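The Bed Is Still Unmade

My mother cleaned rooms in a guesthouse for most of her working life, and I helped her in the summers. So when people tell me that the household robot is almost ready, I think first of a bed. I do not think of chess, or of a car which drives itself. I think of a bed at ten in the morning, when somebody must put it in order and there are eleven more on the same floor.

I now work in a small company, Culleo, that sells linen and cleaning supplies to hotels in and near Jerkmont. I am not an engineer. But in January our management asked me to write an opinion about whether we should put money into a bedroom robot project called Gittins, and for this I had to watch many hours of simulated work. I want to share what I think, in plain words.

First, I must say that the simulation is a serious method and I do not laugh at it. A machine can try the same bedroom 3,000 times and no lamp is broken and no guest is woken. The people at Gittins change the position of the bed, the color of the walls, the side where the light comes from, and they let the program try again. My mother learned with one teacher and a few rooms. It would be foolish to say that so much practice has no value.

What surprised me was how much of the work is only about seeing. When a person comes into a bedroom, she knows in one second where the bed is, where the table is, and where she can put her feet. The robot must earn this knowledge. In many of the views I watched, a camera close to the gripper had almost nothing to look at.
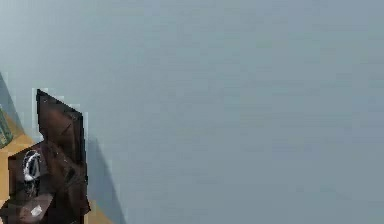

Simulated bedroom, close to the gripper. Most of the view is one plain surface.

I spent a long time with views of this kind. I tried to answer the simple question that the machine must answer: what do I do now? There is a strip of something like wood, a bit of green at the side, and a shadow. A person would turn her head, and this costs her nothing. For the robot, to turn and look again is a decision, and somebody must teach it when this decision is worth the time. I believe this is the part which the enthusiastic articles forget. They write about fingers and motors. In my opinion the fingers are in better condition than the looking.

One colleague told me that I am too strict, because more cameras will solve it. Maybe. Another view of the same room gives much more, I agree. When I see the bed, the table and the space between them together, I understand the job at once.

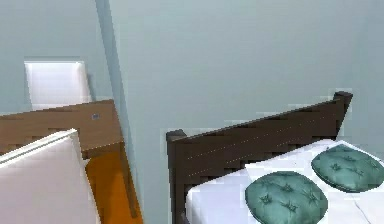 Bed, cushions and table in the same simulated room.

But look at what the job is, even in a room so simple. There are two round cushions on a white cover. To take a cushion and put it in another place, I am ready to believe that a machine can do this today. A cushion forgives. You can hold it a little wrong and it is still a cushion at the end. The cover is another matter. It has folds, and the fold is not an object which you can pick up. You pull on one corner and the fold goes away here and comes back there. My mother made it flat with one long movement of the forearm, and I never could copy her, although I have the same arm, more or less. She also lifted the corner of the mattress with her knee. I have not yet seen a robot that uses its knee.

In the report which Gittins gave to us, the success for "place the cushion" was 91 percent. This is a number to respect. For "straighten the cover" there was no number, only a sentence that the work continues. I asked what happens in the other nine percent of the cushions. The answer was polite and long. In a hotel the answer is short: somebody goes back to the room. If she must go back, she must also know which room, and then she must check all of them, and then I do not see what we have saved.

There is also the question of time. A good cleaner in our region has 30 minutes for a room after the guest leaves, and this includes the bathroom. The slow and careful robot is fine for a family, where the bed can be finished at noon and nobody complains. I think the home will therefore accept the robot before the hotel does, even if the hotel has the money and the rooms which all look the same. Many of my colleagues believe the opposite. Their argument is that identical rooms are easy rooms. They did not see what guests do to identical rooms.

A competitor, Casska, already promises in its brochure a "complete room service" by machine. I would like to see this room, and I would like to arrive without an appointment.

So can machines do our chores yet? My answer is that they can do pieces. They can carry, they can put a soft thing on a flat thing, and they can vacuum, as everybody knows. They cannot yet come into a room, see that it is wrong, and leave when it is right. The word "yet" is an honest word here and I do not use it to be kind. I expect to change my opinion, and I hope to do it before my own knees become a problem.

I advised my company to give Gittins a modest sum, for two years, on the condition that they publish a number for the cover also. The management has not decided. In the meantime I made my bed this morning in the way of my mother, and the left side is crooked.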